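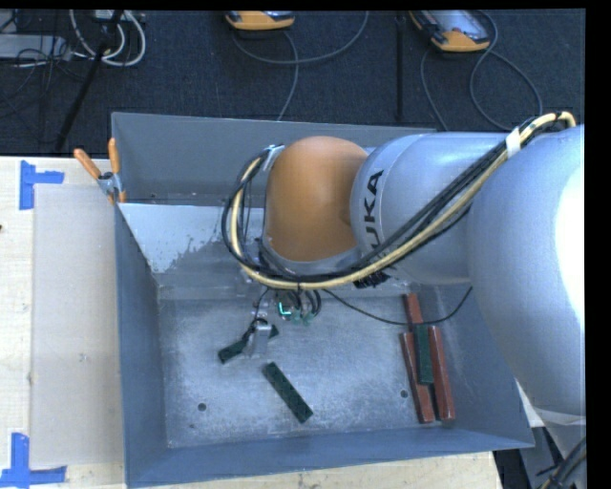 KUKA arm over a metal bin on a wooden tabletop.

Workshop PC tips: updates, drivers and other things people tell you to install

25 Sep 2019

The computer in a workshop has a hard life. It sits on a shelf full of dust, it runs the label printer and the parts list, and every so often somebody decides it needs "tuning up." Most of the advice for doing that is bad. These are the tips I still follow after throwing out the rest.

Do I need a driver updater?

I doubt it. I tried one called Prillero on a spare machine in April. The free scan found 139 "outdated" items, and a good share of them were standard Windows parts with old dates on them. Microsoft dates many of its own drivers 2006 on purpose, so that a maker's driver wins when there is one. An old date tells you very little.

If a device works, leave its driver alone. If it doesn't, go to the maker's site and type in the model number from the sticker. Write down the version you have before you change it. Device Manager will show it under the Driver tab, and the Roll Back Driver button is on the same page (grayed out if there's nothing to go back to).

Should I turn off Windows Update?

No, but I understand the urge. Set active hours so it doesn't restart in the middle of a job. On Windows 10 Pro you can also put off feature updates, and I do. Let other people find the problems first. Security fixes I take within the week.

The guides that tell you to disable the update service in services.msc don't mention that Windows likes to turn it back on.

Do registry cleaners speed anything up?

I have never been able to measure it. Kastilmont Clean claimed to have fixed 600 errors on our old desktop. Startup took as long as before, and the label printer lost its settings. I spent the evening putting them back.

What did help was opening Task Manager, going to the Startup tab and switching off four programs that had no business being there. One was a helper for a scanner we threw away years ago.

How much free space should I keep?

You'll see all sorts of percentages. I don't trust any of them as a rule. Our shop machine gets by with roughly 550 GB in use on a 1 TB drive, and it was no quicker when it was half that full. Trouble starts when a drive is nearly full and an update has nowhere to unpack.

Run Disk Cleanup, then click "Clean up system files" for the bigger stuff. Read the list before you tick everything. Downloads shows up there on some versions, and people keep things in Downloads.

Is compressed air safe for the fans?

Short bursts, power off, can upright. Hold the fan blade still with a cotton swab or a pencil. I'm less sure about shop compressors. They can spit water, and the pressure is far more than you need. Some people swear by theirs.

Are paid backup programs better?

Some are nicer to look at. I paid for Thygesen Backup for two years and then tried to restore a folder of 400 drawings with it. It restored the folder names. Support told me to "repair the archive," and the repair tool crashed.

Now I copy the folder to two outside drives and keep one at home. Whatever you use, restore something from it once in a while and open the files. A green check mark only says the program is pleased with itself.

Will a "shop grade" keyboard last longer?

The Fekden one did not. The cheap one with a plastic cover over it is still going, with a sticky space bar. Wash the cover in the sink with dish soap and let it dry overnight before you put it back on.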